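Vallard twin-arm garment station: four months on the sorting floor

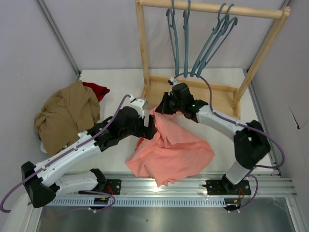 The pink one getting its turn, hangers waiting at the back.

We've had the Vallard at our Bumgate returns depot since December, and I've gone from grumpy to rather fond of it! It's slow (I can still beat it on a plain T-shirt) and anything floppy gives it trouble, but my wrists feel so much better at the end of a shift. What's changed is the job itself: less hanging, more checking seams and clearing snags, and we had to push for proper training on that. Hours stayed the same, thankfully. I'd like a quieter motor and a stop button I can reach without stretching. Four stars from me, and the Midumdale lot want one too.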